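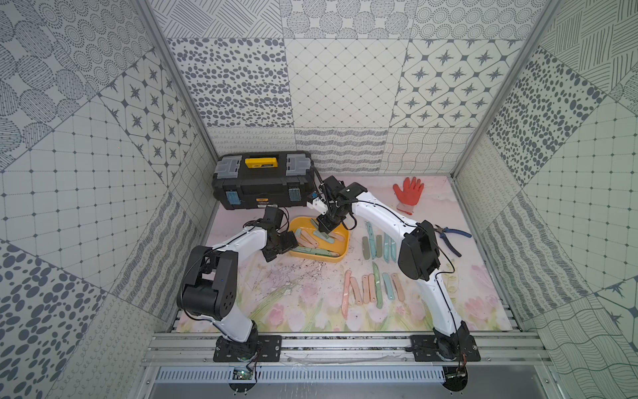
## Setup tips for a two-arm bench at home

I've been building mine at the Romcombe shared workshop since October, and I love it! Most of what I've learned is small stuff, so I'm writing it down while it's fresh.

**Put both arms on one rail.** I started with each arm clamped to the table on its own, and every bump meant measuring again. Now they share one aluminum rail along the front – slide, tighten, done. Check the plate bolts after the first 40 runs. Mine had crept.

**Patterned walls help.** Plain white panels gave my camera software very little to hold on to. Dots, stars, plus signs, scribbles, anything goes, as long as neighboring panels differ. Paper prints on foam board are fine (matte paper, please, glossy throws glare everywhere).

**Use a tray with color.** Pastel parts vanish on a pale floral mat, and a yellow tray is easy to find. I dump the knife-shaped pieces in as a heap and let the right arm pick from the top. Rows come later.

**Leave room between pieces when you lay them out.** A finger's width is plenty for my grippers. Fouad Chamoun runs his tighter than that, but he has thinner fingertips. I printed a set from his file and they took 27 minutes each.

**Cables:** run them along the arm and leave slack at every joint. Move the arm through its full reach by hand, power off, before you add the last tie. I skipped this once and pulled a plug right out of the wrist.

**Sweep the mat.** Crumbs and dark grit collect in the middle, right where the arms work. A soft paintbrush gets them off the print without scrubbing.

**Slow down for new parts.** I drop to 8 percent speed the first time through and keep a hand near the switch.

Next up is a lip for the front of the tray, 98 mm long if I measured right.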